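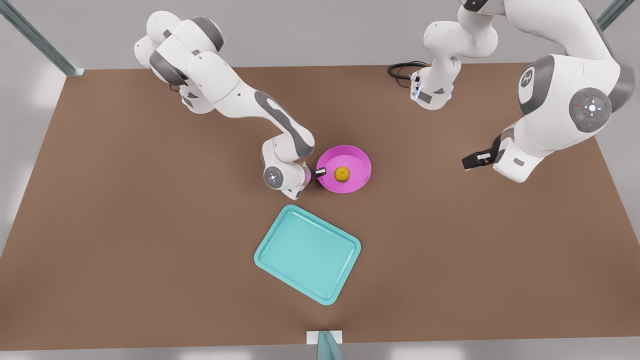
合家欢电影不该只在假期里放

Plesden有两家电影院。一家是Tristton连锁的分店,在商场四楼,六个厅。另一家叫Barrientos,是老戏院改的,一个大厅,688个座位,平常晚上坐不满前五排。我在这个城市住了很多年,两家都常去,带过自己的孩子,也带过亲戚家的孩子。这篇文章想谈的事情很简单:给一家老小看的片子,为什么一年里只有假期那几周看得到,我认为这样安排是错的,对观众不好,对影院也未必好。

先说现状。每年放假前一两周,Tristton的大堂里就会换上新海报,多半是系列喜剧的续集、动画长片,再加一部带点奇幻味道的冒险片。放假第一天,六个厅里有五个在放这些。到了假期结束后的第二个星期,它们差不多全没了,排片表换成恐怖片、犯罪片、文艺片和给年轻人看的爱情片。接下来几个月,一个家长如果在星期六下午想带七岁的孩子去看场电影,打开购票页面,常常一部合适的都没有。有时候有一部,排在早上九点四十,或者傍晚吃饭的时候,而且是配音版和原声版各排一场,两场隔了大半天。

影院的人对此有一套解释,我听过很多遍。假期里孩子不上学,大人有空,手里也有钱,片子自然集中在这个时候上。发行公司把最有把握的片子留给假期,平时没有片源,影院想放也没得放。再说孩子的电影票便宜,孩子坐不住,散场以后清扫时间长,平时排这样的场次不划算。

这几条里头,片源那一条是真的,至少一半是真的。本地的发行公司Feleo手里有好几个家庭喜剧系列,每个系列差不多每年一部,全都放在年底。它们的想法不难懂:第一天的票房数字要好看,数字好看才上得了新闻,上了新闻后面几天才有人跟着买票。把几部片子挤在同一个星期上映,互相抢观众,这个代价它们也知道,只是谁都不愿意先挪走。挪到三月份去的那一部,会被当成质量不行、没抢到位置的那一部。观众也确实会这么想,我自己从前就这么想过。

可是清扫和座位的说法就站不住了。我在平常的星期二晚上去Tristton看过很多场电影,厅里连我在内只有几个人,灯照开,空调照开,检票的人照样站在门口。这样的场次每天都有,也没有人说不划算。同样一个厅,同样的空调,放到星期六下午两点给带孩子的人用,来的人只会多一些。至于地上的爆米花,恐怖片散场以后的地面我也见过。

我更想谈的是片子本身。因为只有假期这一个出口,合家欢电影慢慢变成了一种专门为假期做的东西,毛病也就跟着来了。

第一个毛病是长。假期里一家人一年来一次,制作方觉得要给足分量,于是打斗要有,歌舞要有,爷爷辈的演员要出来讲一段往事,孙辈要闯一次祸,反派要改过自新,最后全体演员再聚在一张大饭桌前面。去年年底我看的那一部,光是最后的团圆戏加上花絮就拖了很久,前面还有40分钟的广告、预告片和赞助商短片。坐在我旁边的孩子在正片开始之前就已经把饮料喝完了,正片放到一半,他母亲带他出去了两次。第二次回来以后他问现在坏人是谁,他母亲也答不上来。

第二个毛病是片中广告。假期片的投资里有不小一部分来自赞助,洗衣粉、方便面、手机套餐、止咳糖浆,一样一样都要在镜头里露脸。植入广告我不反对,电影总要有人出钱。可是当主角在逃命的路上停下来吃一碗面,还要把包装正面朝外端上三秒钟,连小孩都会笑,而且笑的不是编剧想让他笑的地方。假如这些片子分散在全年上映,赞助商也就不必全挤在同一部里。这一点我没有办法证明,是我的推测。

第三个毛病是偷懒。系列片演到第七部、第八部,观众还是会来,因为假期里总要有个去处,外面又热,商场里又有冷气。制作方知道观众会来,剧本就写得松。笑话是上一部用过的,特效比上一部差,新角色在海报上占了一大块地方,正片里只说了几句话。有些系列早年的头两部其实拍得很用心,道具是自己做的,故事讲得清楚,一个神怪故事里装着一户普通人家的吵嘴与和好。我孩子小时候最喜欢的就是那两部,光盘看到后来卡在同一个地方,他会自己把卡掉的那段台词补上。后面几部他看过一遍就不提了。

有人会说,片子不好,观众自然会用脚投票。在假期里这句话不太管用。一家六口人,从四岁到七十岁,要挑一部谁都能看的片子,能选的就那么三四部。外婆想看有老演员的,小的想看有怪兽的,中间的几个无所谓,于是就买了那部老演员和怪兽都有的。这张票里有多少是投给电影的,有多少是投给全家人能坐在一起的那个下午,我看连买票的人自己也分不清。发行公司把它统统算作对续集的支持,明年就再拍一部。

说到票价,这件事也和假期绑在一起。Tristton在假期里取消所有折扣,平日的半价场、学生价、会员积分,通通不能用。它卖一种家庭卡,一年499,包若干张票,卡背面的小字写明假期首周不可使用。我买过一张。假期首周不能用,平时又没有片子可看,那张卡我最后拿去看了两部恐怖片和一部讲离婚的片子,孩子一次也没有用上。卡到期的时候还剩一半。我去柜台问能不能延期,柜台的年轻人很客气,说系统里没有这个选项。他没有做错什么,可是把这样的卡叫做家庭卡,总归不太合适。

Barrientos的做法有所不同,值得多说几句。这家戏院前些年差点关门,后来换了经营的人,每个星期六下午固定放一场老的家庭片。片子很杂,有旧的本地喜剧,有外国动画,有黑白的滑稽片,也有Feleo片库里多年没有人碰过的东西。票价低,不放广告,灯一暗就是正片。两小时以上的片子中间停一次,让大家去洗手间。

我第一次去的时候,厅里人不多,声音也有点闷,银幕右下角有一块修补过的痕迹。放的是一部我小时候看过的魔法喜剧,特效放在今天看很粗糙,飞起来的人身上看得见吊绳。孩子们一点也不介意。有个孩子大声喊有绳子,别的孩子就跟着找绳子,后面每飞一次他们就喊一次。坐在后排的几位老人跟着主题歌哼。散场以后我听见有人在门口问下个星期放什么。

后来人慢慢多起来。最好的一次来了大约400人,放的是一部老动画,那天正好下大雨,附近的球场用不了。平常没有这么多,可是据我看,每次都比它晚上的场次强。星期六下午成了Barrientos一个星期里最像样的时候,小卖部也只有这一天把两个窗口都打开。

我知道一家老戏院的经验不能直接搬到连锁影院去。Barrientos的房租低,片子旧,版权费便宜,688个座位坐上一半就很好看。Tristton在商场里,每个厅每个钟头都有人在算账。但是有一点是共通的:观众需要一个固定的时间。带孩子的人安排周末,靠的是习惯。星期六上午游泳,中午吃饭,下午两点看电影,只要连着几个星期都是这样,他们就会记住,不用看海报,也不用查购票页面。反过来,如果十次打开页面有九次没有合适的,第十次他们就不会再打开了。影院的人常说平时排了合家欢片也没有人来,我相信他们的数字,可是他们偶尔排一场,时间每次不同,放一周就撤,这样的数字说明不了多少问题。

还有家里看片的问题。眼下谁家都能在电视上看到成百上千部给孩子看的东西,何必去影院?这个问题我认真想过,因为我自己也常常把孩子放在电视前面。我的看法是,两样事情的差别在于孩子在家里可以随时换。看了十分钟觉得闷,换一部,再闷再换一部,一个下午过去,十几部片子看了开头,没有一部看到结尾。在影院里换不了。灯暗着,门关着,旁边坐着陌生人,闷的地方也得坐过去,坐过去以后有时候就好看了。我小时候有好几部喜欢的电影,前半个钟头都是在座位上扭来扭去过来的。这种耐性要练,一年练一次,又是在一年里最吵最挤的那个星期练,练不出来。

另外一层是老人。合家欢这三个字里,大家一般只想到孩子。我母亲七十多岁,腿脚不好,假期的影院她不敢去,怕挤,也怕扶梯口人多。Tristton假期里的大堂我都嫌吵,取票的队伍排到卖炸鸡的柜台那边,要找个地方让老人坐下来都不容易。可是假期一过,她想看的片子也下了。她看电影就爱看那几个老演员,有的和她同年,她说看见他们还在演,心里踏实。每年我都说过了这阵子带她去,每年过了这阵子就没有了。后来是在Barrientos补上的,晚了将近一年,她倒不在乎。

那么应该怎么做,我有几点想法,都不复杂,也不需要谁花大钱。

影院这一边,拿出一个厅,每个星期六下午同一个时间,全年都放合家欢的片子。没有新片就放旧片,旧片里有的是好东西,现在的孩子一部也没看过,对他们来说就是新的。时间定了就不要动,至少坚持一年再看数字。广告缩短,预告片只放适合孩子看的。这一条我特别要提一下,因为我在Tristton不止一次遇到动画片前面放鬼片预告,前排的小孩吓得钻到座位底下去,家长捂耳朵还是捂眼睛都来不及。家庭卡在这一场必须能用。

发行公司这一边,Feleo手里有那么多系列,不妨拿一部放到假期以外试试。我不是说把最卖座的那部挪走,那样谁也不会答应。拿一部规模小一点的,戏短一点的,放在四月或者九月,前后没有别的合家欢片跟它抢。就算首日的数字不漂亮,只要影院肯让它多放几个星期,总数未必难看。过去的片子就是这样放的,一部喜剧在Barrientos挂上一个多月,头一个星期看过的人回去讲给别人听,别人再来。现在的片子根本没有时间等别人讲。星期三上映,下一个星期三不行就撤,口碑好也没有用,等听说的时候已经看不到了。

还有片库。Feleo的旧片子有不少状况很差,Barrientos放过的几部,画面上有划痕,有一部中间少了一段,主角前一秒还在厨房,后一秒就在山上了。修复要钱,我明白,可是不一定每部都要做到最好。先做一批能看能听的版本,租给愿意放的影院,总比堆在库里强。每次新的续集上映,宣传里都要提这个系列陪伴了几代人。既然陪伴了几代人,第一部总该让人有个地方看得到。

观众这一边也有责任,我把自己算在里面。我们抱怨平时没有片子看,可是偶尔有一部合适的在三月上映,我们又说等放假再说,或者等上了电视再说。去年有一部小成本的片子,讲一个男孩和他外公修一条船,没有明星,没有怪兽,拍得很安静也很好笑。它在Tristton放了一个星期,我是在最后一天去看的,厅里没有几个人。我孩子看完以后连着几天问我船到底能不能开到岛上去,片子里没有交代。回家以后我跟几个朋友推荐,他们都说要去,一查,已经没有场次了。这件事不能全怪影院。

反对的意见里,我觉得最有分量的是这一条:假期看电影是一种风俗,大家图的就是热闹,一家人穿上新衣服,吃完饭走过去排队,片子好坏放在其次,分散到全年,这个味道就淡了。我承认这个味道很要紧。我小时候也是这样过来的,我父亲平时从来不进影院,一年只去那一次,进去不到半个钟头就睡着,出来以后说拍得不错。我没有要取消它的意思。假期里照样上大片,照样排队,照样有人睡着。我只是觉得,一年当中除了这一次,还应该有别的几次,人少一点,票便宜一点,片子短一点,不用穿新衣服。两件事放在一起并不冲突,风俗也没有脆弱到四月份放一部喜剧就会垮掉。

也有人担心片子分散以后,每部的首日数字都会变小,新闻里不好看,投资的人就更不愿意投。这个担心有它的道理,我没有好的回答。我只能说,首日数字本来就是发行公司自己定出来的比法。观众不看这个,我从来没有听哪个孩子在散场以后问过首日票房。如果一个行业把一年的收成都押在一天上,那天下大雨,或者那天有别的事情,整年就不好过,这样的日子投资的人也不见得过得安心。

上个月Barrientos在门口贴了通知,说星期六下午场下半年继续,时间从两点改到两点半,因为要等对面的停车场开门。Tristton那边暂时没有动静,我给他们的客服写过一封信,收到一封自动回复,说我的意见已经转给相关部门。家庭卡今年涨了价,小字没有改。

这个星期六Barrientos放的是那部修船的片子。我打算带孩子再去看一遍,也带上我母亲。戏院门口那几级台阶没有扶手,已经有好几个人跟他们提过了,希望他们早点装上。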